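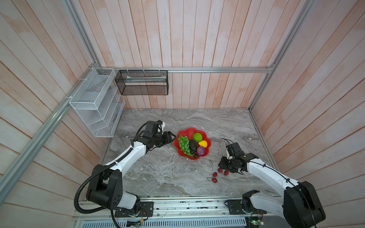 When I started to collect demonstrations for learning systems, I believed that the best example is the clean one. The arm goes to the fruit, closes, lifts, puts it in the bowl, and returns. Today I think we throw away too much, and I want to argue for keeping the ugly examples.

In our group at Droswood we recorded 600 episodes in March with plastic fruit and one red bowl. Zlatko Ionescu reviewed them and removed every episode in which the operator hesitated or had to try again. It was careful work, and I agreed with it at that time. The policy we trained looked very elegant until the first small mistake. Then it stood above the table and did nothing, or it closed its fingers on air many times in the same place.

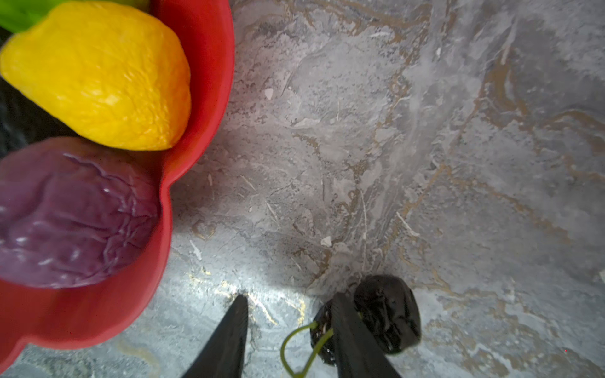 A person who misses a small piece moves back a little, changes the angle and tries again. This correction takes maybe two seconds, and it is the most valuable part of the recording. If we cut it out, we teach the machine that mistakes do not exist, and then we are surprised that it cannot leave one.

My colleague Tihomir Yordanov does not agree. He says that a bad operator will teach bad habits, and he has a point. We had 13 episodes where the operator was simply tired and pushed the fruit across the table. I would not keep those. But a tired hand and a correcting hand are different things, and a reviewer can learn to see the difference in one afternoon. 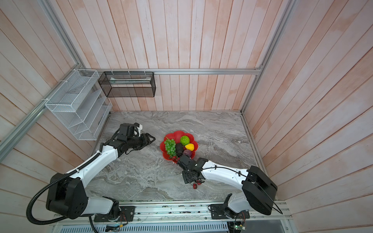
Should a small team record more episodes or label better the ones it has?
I would label first. With roughly 200 episodes, where each second try is marked, we could finally see which objects gave us trouble, and we knew what to record next.

I also ask that the operators write the labels themselves. They remember why they stopped. The reviewer sees only that the arm has stopped, and he must guess the rest.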